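Fullville Desk and Gift Line: progress report to the Prestow fund
Prepared by Meriem Lamrani, 28 Sep 2026

The short version is that we have notebooks, we have a jewelry stand, and we have spent 770 of your dollars finding out that paper comes in more kinds of cream than any of us had planned for. The longer version follows, as your guidelines require.

Notebooks first. We settled on 2 sizes, both spiral-bound, both cream. Karthikeyan Bhat argued for a stitched spine through most of August and lost on cost, though he has asked that his objection be recorded, so here it is. The small one carries its barcode on a little label near the upper left corner. Ehab wanted it on the back. We tried that, and the shop at Tasden sent us a polite note about scanning.

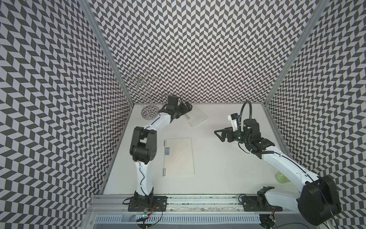

The jewelry stand has taken up more meeting time than it weighs. It is silver metal, all swirling branches that end in loops and hooks, on a round mirrored base. Amr Badawi likes the base very much. Amr does not do the polishing. El Fassi, who supply the stands, have agreed to wrap each base separately from now on, after three arrived in August with scratches that even Amr noticed.

Sales are modest. Tasden took eight gift sets on trial and has asked for more of the large notebook, which is good news, and fewer of the stand, which we are treating as an opening position.

Still to do before the next payment: a box that holds both notebooks and the stand without the wire catching in the spirals (it catches — we have tried it every way up), and a price for the set that Ashraf Fawzy and I can both say out loud. Ashraf will send the receipts separately. One of them is for lunch and he knows it.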